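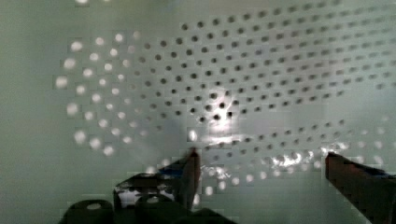
Chapter 20
Light, Shade and the Rooms We Live In

If you have ever moved your chair across a kitchen to follow the sun on a February morning (I do it still, coffee in hand!), then you already know a good deal of what this chapter is about. We begin with windows, and with the old houses of Meddale, where Pauline Bellamy spent 52 days writing down when daylight reached each room. Keep a pencil handy, and pick a window of your own before you turn to the first exercise.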